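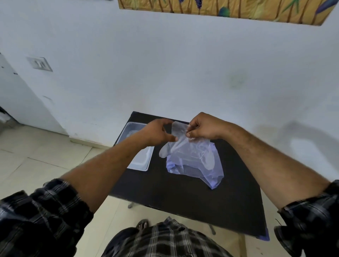
# glove-packing

Reference notes and session log for packing disposable plastic gloves into a shallow clear container by hand. Written for anyone preparing gloves for the Ulton counters or checking the log against a finished container.

## Scope

- Item: clear disposable plastic gloves, one size, taken from a bag
- Container: clear plastic, rectangular, rounded corners, raised rim
- Surface: small table, black top
- Operators: one at a time, seated or standing

Vinyl and nitrile gloves are not covered. They are thicker, they fold differently, and they go to Sisomari in their original boxes.

## Procedure

1. Set the container on the left half of the table and the bag on the right.
2. Draw one glove from the bag. Pinch at the cuff, not at a finger. The seams at the fingertips are the weakest part.
3. Separate the two layers at the opening. Gloves that stay stuck together are slow to put on later.
4. Lay the glove flat in the container, fingers toward the far side.
5. Press out the air with the fingertips, starting at the palm.

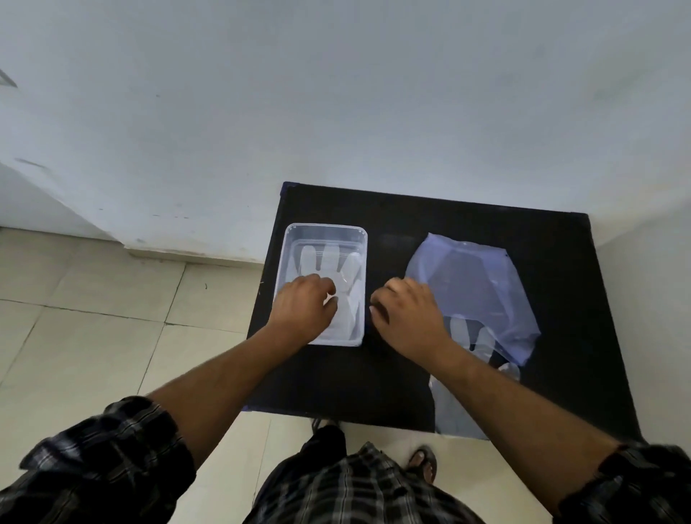
6. Repeat with the next glove, same direction. Mixed directions make the stack slide.
7. Stop at 20 gloves. A fuller container will not close without creasing the top layer.

A glove with a split seam goes in the scrap bin and is logged as `reject`. A glove dropped on the floor is also a reject - do not wipe it and put it back.

## Log format

One row per glove, comma separated, UTF-8.

| Field | Type | Notes |
|---|---|---|
| `session` | integer | 1 to 17 |
| `container` | string | label on the lid |
| `position` | integer | 1 is the bottom of the stack; blank for rejects |
| `status` | string | `packed` or `reject` |
| `note` | string | optional, free text |

The current file has 2,965 rows. Sessions 1 to 11 were logged on paper and typed in later, so `note` is mostly blank for those.

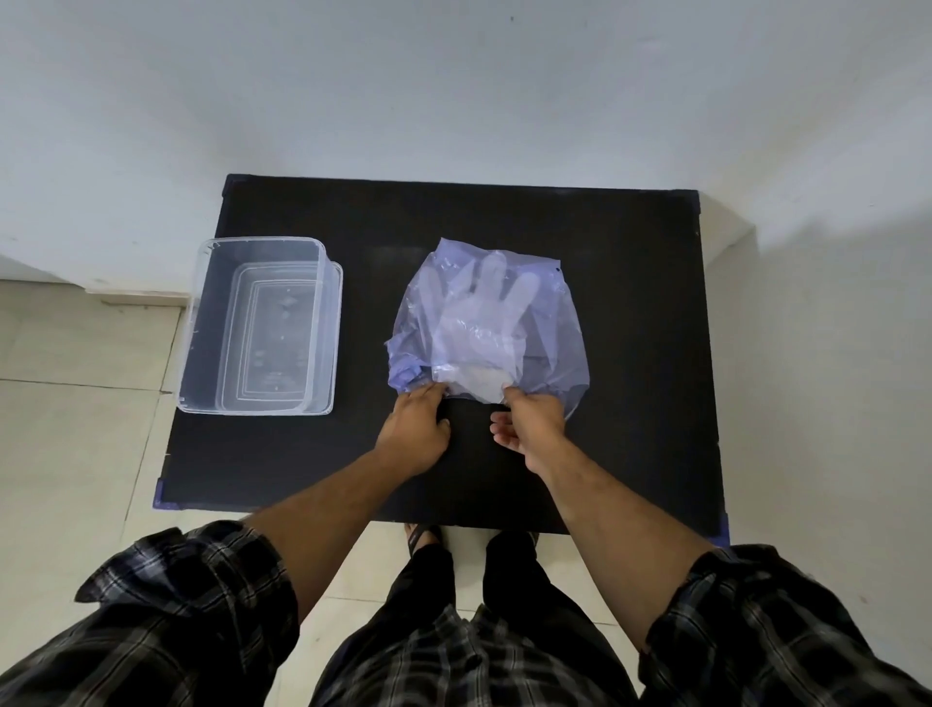 **Maintained by: Supplies and Packing Team, Wurnaseo**

## Known issues

- Static. In dry weather the gloves cling to the bag and to each other. Opening the bag fully before starting helps a little.
- In session 4 the `container` field uses an older label style (`K-` prefix, from the Ko storeroom). The values are correct and have been left alone.
- Left and right are not recorded. The gloves are flat and fit either hand.

## Changes

- July: `position` now counts from the bottom. Earlier rows were converted.
- July: step 3 added at the request of Eduardo Ramalho.

Corrections to the log go to Rosário Torres. Include the session number and the container label.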